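Savgate Gripper Comparison

The Savgate Gripper Comparison is a series of tabletop trials in which different fingers, wrist cameras and controller settings are tried out on one robot arm, using ordinary kitchen things and toy food. It was started by Suleiman Ekwueme at the Wistham workshop and has become a favorite reference among people who build small manipulation setups, largely for the wonderful detail of its notes on failed grasps.

Background

Ekwueme began the comparison after switching between two sets of fingers on the same arm and finding that his old notes were useless for telling them apart. Objects had been put down in different places, and the lighting had changed between sessions. The first Savgate rules fixed the start pose of the arm, the closing speed and the number of tries per object, and left almost everything else to the operator. Later versions added a written list of what counts as a failure. A slip during the lift is scored separately from a miss, and a grasp that holds but turns the object by more than a quarter turn gets its own column.

That last column is where many of the most interesting results come from. Two sets of fingers can have nearly the same success rate and still behave in completely different ways once the object leaves the table.

Objects

The current list has 24 objects. Some are easy, such as cups with a clear rim, and some were picked because they are a real headache. Squeeze bottles belong to the second group. They are wide at one end and narrow at the other, so the choice of where to grip changes everything that follows. A grasp on the narrow part is simple to close but leaves the weight hanging off to one side, and a grasp on the wide part asks for more opening than many small grippers have.
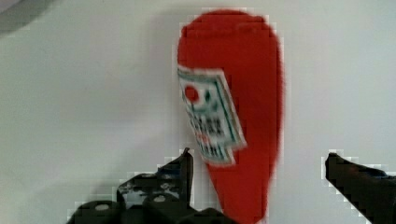 Approach angle matters just as much. Under the Savgate rules each object is tried from 14 starting angles, and the operator may not nudge it between the first contact and the end of the lift. If one finger touches early, the object tends to slide toward the other before the grip closes. Operators call this a "walk-in," and it is scored as a success if the lift holds. There was a lively argument over this rule in the second round, and it survived by a single vote.

Finger types

Two finger designs have received the most attention. The Lindsay finger is a narrow, stiff plate with a tapered tip. It gets under thin edges beautifully and can reach between crowded objects, but it has little contact area and lets round toys roll. The Mandden finger is wider, with a soft pad that bends around the object. It is much better with fruit shapes and a little clumsy near walls and rims.

In the third round, 202 grasps were logged with each design. The Lindsay finger missed less often, and the Mandden finger dropped fewer objects after a good grasp. Ekwueme's own summary of the round recommends the narrow plate for cluttered tables and the padded finger for single objects, with a note that anyone who works with both should keep a screwdriver handy.

Table layout

Trials with single objects are followed by mixed layouts, which are much harder and a lot more fun to watch. Toy fruit and vegetables share the surface with containers and, in some layouts, a toaster oven. Large items limit the paths the arm can take, and an open container gives it somewhere to put things down.
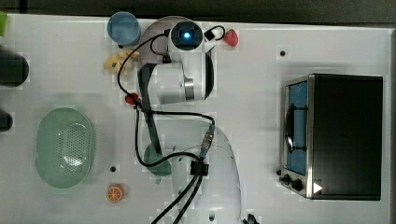

Cable routing is part of the written setup, too. A loop that is too short pulls on the wrist at the end of its travel, and one that is too long can drag across the table and move an object before the fingers get there. Each layout is rehearsed once at low speed with the gripper open, and any contact between a cable and an object means the routing is redone.

Cameras and controllers

The wrist camera is the part most often swapped. A close view of the fingertips makes the last inch of an approach far easier to judge, but a large object can fill the picture and hide its own ends. Several operators pair the wrist view with one from overhead and switch between them during the approach. The fourth round tested this directly, and 21 of the 24 objects were grasped more reliably with both views than with the wrist view alone.

Controller tests have been smaller. They compare a fixed closing force with one that rises until motion stops. The rising force did well on hard toys and poorly on anything that squashes, where it kept closing long after a firm grip had been reached. A version with an upper limit on force is planned for the November round.

See also

Parallel gripper
Grasp planning
Wrist-mounted camera
Wistham workshop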